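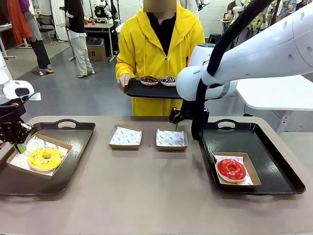 How long can glazed doughnuts be kept before they go stale?

A yeast doughnut with a plain glaze is at its best for the first few hours and is still good to eat until the evening of the day it was fried. After that the crumb dries out and the glaze starts to weep. Cake doughnuts last a day longer.

The rest of this page goes through making a batch of glazed yeast doughnuts at home, with the timings we use for a Sunday morning. The method came to me from Aliki Stamatopoulos, who used it for years at a small bakery in Emholm, and I have cut the quantities down to suit a home kitchen.

What you need

500 g strong white bread flour
60 g caster sugar
7 g fast-action dried yeast
9 g fine salt
240 ml whole milk, just warm
2 medium eggs
60 g soft butter
Sunflower oil for frying, enough to fill a deep pan to a third of its height
A cooking thermometer

For the glaze: 300 g icing sugar, 4 to 5 tablespoons of milk, a pinch of salt, and food colouring if you want it.

Making the dough

Put the flour, sugar, yeast and salt in a large bowl, keeping the salt and yeast on opposite sides. Beat the eggs into the milk, pour it in and mix until there is no dry flour left. Leave it for ten minutes, then knead for eight to ten minutes by hand or six in a mixer. Add the butter a piece at a time. The dough will look greasy and split at first. Keep going until it is smooth again and comes away from the bowl. Don't add more flour.

Cover and put in the fridge overnight. If you would prefer to do it all in one day, leave it at room temperature for an hour and a half, until doubled. Cold dough is much easier to roll and cut, and the flavour is better.

Shaping

Roll the dough out to 1.5 cm thick on a lightly floured worktop. Let it rest for five minutes so that the rings don't shrink. Cut with an 8 cm cutter and take out the middles with a 3 cm one. Dip the cutters in flour and push straight down — twisting seals the edge and you get a lopsided ring.

Cut baking paper into squares and set each ring on its own square. You can then lower the doughnut into the oil, paper and all, without denting it, and lift the paper out with tongs a few seconds later. Cover loosely and leave for 60 minutes, or up to 90 if the dough was cold. Press one gently with a fingertip. The dent should fill slowly and not quite all the way.

Frying

Heat the oil to 175 C. Fry two at a time, for a minute to a minute and a quarter on each side, turning once. Check the temperature between each pair. Below 165 C they soak up oil, and above 185 C they brown before the inside is cooked. Drain on a wire rack with kitchen paper underneath.

Never leave the pan alone while it is on the heat, and don't fill it more than a third full. Let the oil go completely cold before you move it.

Glazing

Sift the icing sugar and salt into a wide bowl and stir in the milk a spoonful at a time. It should run off the spoon in a ribbon that disappears after two or three seconds. Paste or gel colours are better here than the liquid sort, which thin the glaze. Add the colour before the last spoonful of milk.

Dip the doughnuts while they are warm but no longer hot, four or five minutes out of the pan. If you are adding sprinkles, do so straight away, one doughnut at a time. The glaze skins over quickly. Leave to set for 20 minutes.

Storing and freezing

Keep them at room temperature in a box with the lid resting on top, not pressed shut. The fridge makes them stale faster. Unglazed doughnuts freeze well for a month. Thaw for an hour, warm for four minutes in an oven at 160 C, then glaze as above.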